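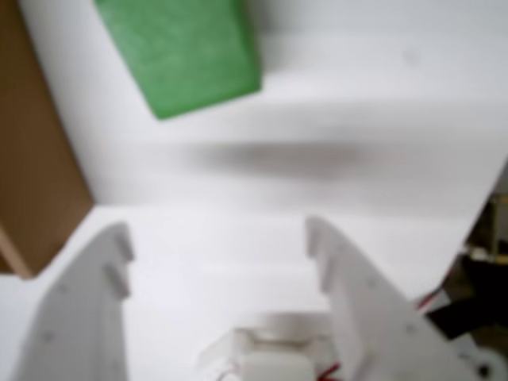

April
By Macarena Bravo
6 minute read

I've been reading other people's rules for small robot arms, because I was asked to help write ours, and I have come away slightly cross. Most of them are full of speed limits and emergency stops (all good, keep those) and then go completely silent about the table. Where does the work start? Where does it finish? What's allowed to be lying about in between? The people writing these things seem to think the arm is the system and everything else is furniture. I think the table deserves at least half the rulebook. Take a job as plain as a green block on a white surface, with the gripper's fingers wide open and a shadow lying across the white in front of them. That shadow matters! It's soft and grey and if your software is looking for edges it might well fancy it as an object. Yet I couldn't find a single line about lighting in the first set of bench rules I was sent.

Those first rules came from Emiliano Troncoso, who used to run the benches at Denton and now does the same at Hiria. He's a lovely man and he writes rules like a solicitor. His document had 50 clauses in it. I asked him which ones people followed and he laughed for quite a long time, then said the ones that fit on the card taped to the wall. So my first opinion, for what it's worth, is that a bench standard should fit on the card. If it needs a second page, the second page is for the person who maintains the arm and everyone else can be excused from reading it.

My second opinion is going to annoy the tidy people, and I'm one of them. I don't mind cardboard. There's a real snobbery about fixtures, and I've sat in meetings where somebody has wanted a machined aluminium tray before anyone has moved a single block. A shallow cardboard box with four low walls does the job perfectly well, and you can cut it down with a craft knife when the walls are in the way. What I do mind is a box that moves. If the box gets nudged between one run and the next, and nobody writes it down, you have two different experiments filed under one name. Tape the corners, or draw round it in pencil. At Numen we lost a good chunk of work to exactly this, 200 runs, all done beautifully, with the box in one place for the first lot and somewhere a bit to the left for the rest. 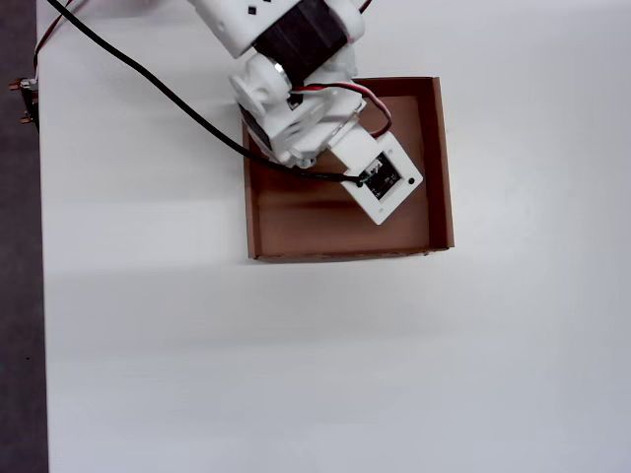 Cables, or the bit everyone skips

I could go on about cables for a week. A small arm often has wires looping over its joints and a longer lead going off to whatever is mounted at the end, and that longer lead has to cross the table somehow. The usual rule, if there is one, says "cables shall be managed". Managed by whom? Into what? I'd much prefer something a tired person can check at six in the evening. Move the arm slowly to each corner of its reach and watch the lead. If it goes tight anywhere, it's too short. If it drags anything with it, it's too long or in the wrong place. Do that before the first run of the day and again after anybody has touched the clamp.

Emiliano disagrees with me about this, I should say. He wants every lead tied down along the arm, full stop, and he has a point when the arm is fast. But I've seen leads tied so firmly that the joint was fighting the cable tie, and the motor ran warm all afternoon while we blamed the gearing. A bit of slack with a proper check beats a neat bundle with none, at least for the little arms I work with. For the big ones, listen to him.

Then there's the release height, which I've become a bore about. When the gripper takes a cube to the box, how far above the floor of the box should it let go? The Ó Gríofa bench, which I visited last spring and thoroughly enjoyed, had a rule of 20 millimetres, measured with a bit of scrap wood somebody had sawn to size. I love that bit of wood. Anyone can pick it up and check, and there's no arguing with it.

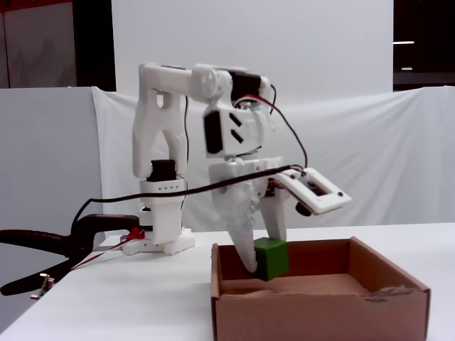 Without a rule like that, each person picks their own height by eye, and one lets go up at the rim while another goes right down to the floor. Both look fine on the day. But a cube dropped from higher up can bounce and land on its corner, and then whoever is marking the runs has to decide whether that counts as a success. Which brings me to the thing I'd put at the very top of the card, in the biggest letters: write down what counts as done before you start. Is it in the box if it's leaning on the wall? Is it in if it bounced first? I don't much care what you decide, so long as you decided it beforehand and the person on the next bench would mark it the same way.

People tell me all this is fussy for such a small job, and that you'd never get through 1,000 runs if you stopped to check the lead and the box and the lamp each time. Well, you don't check each time! You check at the start, after lunch, and whenever something has been knocked. It takes less time than making the tea.

The one thing I haven't settled is who gets to change the card. Emiliano says the bench lead and only the bench lead. I'd let anybody do it in pen, with their initials, and argue it out at the end of the month. We're trying it my way until the summer, and he has already crossed out two of mine.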